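Monday, August 8, 2022
Workshop notebook, grants and money stuff mostly

Right, so I spent the whole morning on the provincial funding forms instead of the bench, and I'm writing it down while I still remember which portal wanted what. Elfriede Böttcher from the Sarnby small business office rang at nine (bless her, she'd read the whole draft!) and went through our equipment application line by line.

Main thing: we'd been filling in the wrong stream. The one we want is the cost-share, where they pay back part of what you've already spent, and it wants paid invoices and a cancelled cheque or bank record for each. Quotes don't count. I had a lovely folder of quotes. Oh well, it goes in the drawer for the November intake, which is the loan guarantee one and does take them.
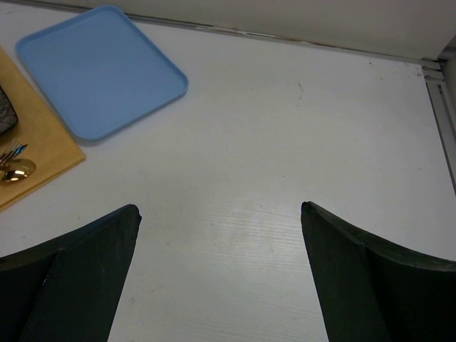
She also says the 65 per cent figure is a ceiling and we should budget for less. I've redone the sheet with that as the best case and a gloomier column beside it. The Bekton invoice was the one bugging me, because it's made out for $900 and we only paid $800 after the return, so the claim has to use the lower number and I need the credit note from them. Emailed Bekton at lunch, no answer yet. If anybody's in before me tomorrow and the phone goes, it's probably them, please grab the credit note number and stick it on this page.

Wages: student wage subsidy is a totally separate program with a separate login, and you can't claim the same hours under both. Our student has 162 hours on the timesheets so far. I'm putting all of them on the wage one and leaving labour off the equipment claim entirely, which feels cleaner and is a lot less typing.
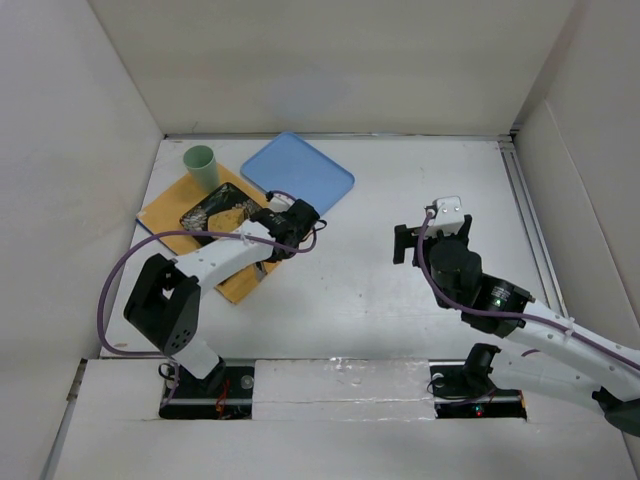

Bench, both arms, placemat and black tray at the left.

Had a quick go at the Yap application too (that's the regional one, for travel to trade shows). It wants a two-page business plan, and ours is eleven pages, so I started hacking at it. Cut the history section, cut most of the market bit, kept the cash flow. I'd love someone else to read it before it goes, I've looked at it so long it's turned to porridge. Printed copy is in the blue binder behind the tax stuff.

Plollik question is still open: are they a supplier or a partner? If they're a partner the form wants a signed letter and their business number, and if they're a supplier it only wants the invoice. I've been calling them both in the same document, which Elfriede spotted straight away. Need to settle that before we submit anything.
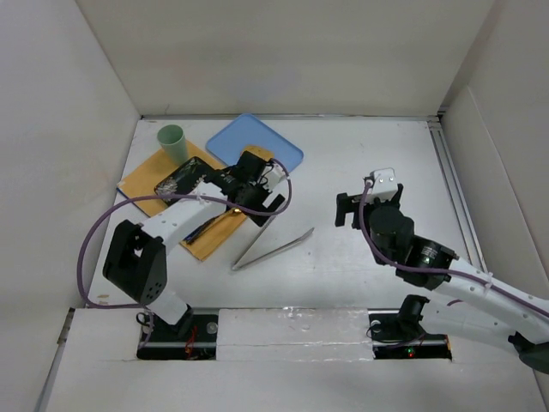
Left gripper just above the tongs.

To do:
credit note from Bekton
decide on Plollik, then fix the wording all the way through
bank records for the paid invoices, scanned in colour this time
somebody please check my arithmetic in the gloomy column
ring Elfriede back re: whether freight is eligible (forgot to ask, of course)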